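Results

Our project compared supply at two frontier forts, Zondmont and Clultum, from the late Roman period. Zondmont had a garrison of 463 men and Clultum had 116. We worked out the grain each fort needed for 60 days and checked it against the size of its granary. Zondmont could store enough for 80 days. Clultum fell short and must have been resupplied by river.

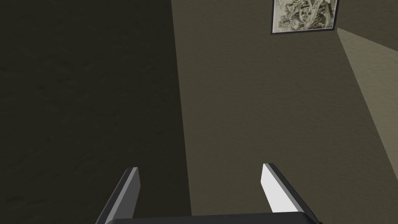

The river route was probably closed in winter, so Clultum would have needed carts from Zondmont. We did not have time to study the road.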